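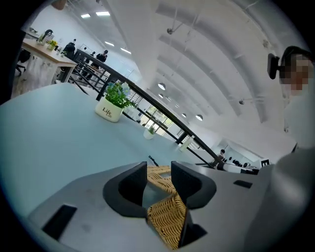

Lodwood open day, who went? (hand-held gripper demo)

Started by torque_crumbs, 2018-10-08

torque_crumbs
Back from the Lodwood open day. Quick notes before I forget it all. Main thing for me was the hand-held gripper demo, by the black railing. Two curved black fingers on a gray housing, you carry it around yourself and pick stuff up. They had it on something woven when I got near the table. Nice bright room, plants everywhere, people working at their desks. Parking was awful. Anyone else go?

millrace80
Went in the morning slot. Liked it more than the arm demo downstairs. Felt lighter than I expected, wrist was fine after ten minutes. Did you try the Gonura table? Line was too long for me.

torque_crumbs
Skipped Gonura, same reason. Did get a go at the gripper. Squeeze is smooth but theres a bit of slop right at the end when the fingers close.

plainbearing
Going to be the grump. Woven stuff is an easy pick. Soft, lots of edges to grab, any finger shape will hold it. Show me a wet glass or a coin on a flat table.

millrace80
Disagree. Rattan is a pain. Fingertips snag in the weave and then it wont let go clean. We lost two weeks to that at Cliltow last April.

plainbearing
Your fingertips maybe. Curved ones shouldn't snag unless there's a lip on them.

torque_crumbs
No lip that I could feel. Didn't look that close tho.

k_sandbar
Did they say what it costs? The guy at my slot just said "ask Tang" and Tang was the booth with no one at it.

torque_crumbs
I was told 3000 for the tool, software extra. Didn't ask what extra means.

k_sandbar
Ouch. I heard 3253 with the spare fingers and the case. Maybe same price, different bundle.

plainbearing
3000 for a squeeze handle. I could print one for 80.

millrace80
You could print the shell for 80. Then you buy the rest. Then you do it over when the first one cracks. Seen your prints.

plainbearing
Rude. Fair.

oddlot_h
Do they let kids in? Next one is supposed to be in April and mine is 11, would love it. Also how long is the walk from the lot, my knee is bad

torque_crumbs
Saw a couple of kids downstairs, none up where I was. Walk is some 300 yards and then stairs. Didnt see an elevator but ask at the front desk, they were nice.

k_sandbar
Theres an elevator behind the coffee stand. Used it. Slow.

oddlot_h
Thanks both, will email them.

millrace80
If you go, do the upstairs stuff first. By noon you wait forever for a turn. And bring water, coffee ran out.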